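Prokbridge Support
Ticket: Gripper width drifts during hand-guided recording, mini fridge task
Product: Pakton hand-held gripper, recording app
Site: Curnside
Status: Resolved
Priority: Normal

Problem as reported

We are recording demonstrations of an open-and-place task at a mini fridge. The operator holds the gripper, opens the door, places an item on the shelf and closes the door again. Each episode is supposed to begin and end with the fingers fully closed, and the app should log a width of 0 mm at both points.

It starts at zero after calibration. Later in the session the closed reading creeps up, and by the end of a long block it sits at 3 mm with the pads touching. Of 400 episodes uploaded in May, the checker rejected 49 with the message "end width out of range." The policy trained on the rest also stops short when it closes on thin items, so we suspect some bad widths are getting past the checker.

Already tried by the site: restarted the app, replaced the USB cable, charged the battery to full, recalibrated at the start of every block. Recalibrating clears the error for a while, then it comes back.

Support, first reply

Please send one still from the gripper camera with the fingers closed and the tool held at the fridge. Also send the log from one rejected episode and one accepted episode from the same block. Do not recalibrate between the two.

Site reply

Logs uploaded to the ticket. Still is below. The door is open and the fingers are closed.

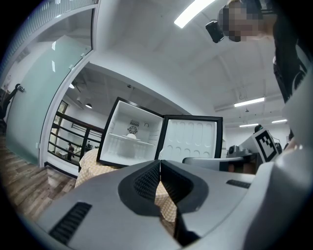

Gripper camera, fingers closed, fridge door open.

The firmware on this unit was updated when we got it and has not been touched after that. We have a second gripper from the same order and it does not show the fault, but it has been used much less.

Support, second reply

Thank you. The pads meet along the center seam in the still, so we are treating the closed position as good and looking at the width reading instead.

In the rejected log the offset does not grow evenly. It is flat for several episodes, then steps up, then is flat again. Every step falls within a second of the door-opening part of the task. The accepted log has no step in it. A sensor that drifts with temperature would give a slow slope — this looks like something slipping under load.

Please check the following with the power off:

1. Remove the cover over the finger linkage.
2. Hold the left finger still and try to turn the encoder hub by hand. There should be no play.
3. Check the set screw on the hub. On early units it was fitted without thread locker.
4. Repeat on the second gripper for comparison.

Site reply

Hub on the faulty unit turns a little with the finger held. The set screw was loose, almost a full turn. No thread locker on it. The second unit is tight, and its screw has blue residue on the threads.

Support, third reply

That accounts for the steps. Pulling the door puts a side load on the fingers and the hub moves on the shaft.

Clean the screw and the hole, apply medium thread locker, line the hub up with the mark and tighten. Leave it overnight before use. Then run the full calibration from the Service menu. The quick calibration only sets the zero and will leave the open end wrong.

For the episodes already recorded, do not edit widths by hand. Run the Ranasinghe width repair script on the whole block. It finds the steps, shifts the values after each one and marks any episode where the step falls inside a grasp. Leave the marked ones out of training.

Site reply

Done as described. Ran two long blocks of door opening with the repaired gripper, closed reading stayed at 0 mm all the way through. The script recovered all but 6 of the rejected episodes. It also found small steps in some accepted ones and corrected those. Retraining now.

One request: could the checker compare start width with end width inside an episode? The present limit lets small steps through.

Support, closing note

Request passed to the app team. Set screw check added to the setup sheet for early units. Ticket closed, reply here to reopen.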